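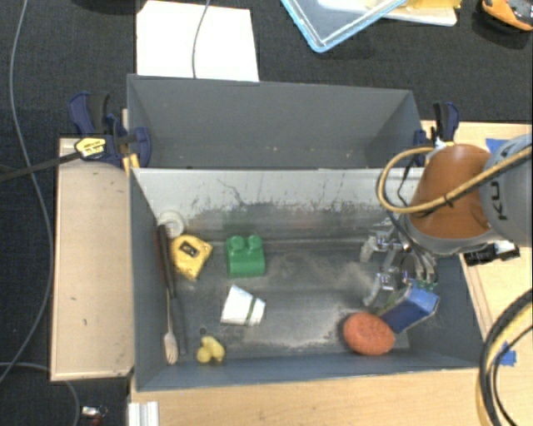

December, the prize dinner

The Lanz Prize for the best management paper of the year went to someone else, as it has gone to someone else every year I have been in this department. Svenja Reisinger got it, for the one about middle managers at Tustus who were promoted sideways until they left. I read it in draft and told her to cut the second half. She didn't, and the citation praised the second half by name.

Dinner was in the big hall at Darndale, 16 tables, and I was put at the one nearest the kitchen with two people from Accounts and a man who thought I was Svenja's husband. I let him think it through the soup. He asked what it was like living with someone so productive and I said quiet, mostly.

The dean spoke. He said the paper had been downloaded 807 times, and paused as if we might gasp. My own piece on meeting lengths at Ovik stands at 96, and a fair few of those are me checking the link works.

Svenja's speech was short and, annoyingly, good. She thanked the reviewers, all of them, including the one who had called her sample "a bus queue". I kept my eyes on the bread. I still say it was a small sample, but I'd have picked another phrase had I known it would be read out to a room with a microphone.

She came over afterwards and asked if I'd look at the next one. It's on envy among senior staff. I said I'd be glad to, and that I might be slow, what with marking.

Home by eleven. The prize is a lump of glass on a slate base and she left it in my car, so it is now on the hall table next to the gas bill. Must take it back in the morning. It does look rather well there.

Marking still not started.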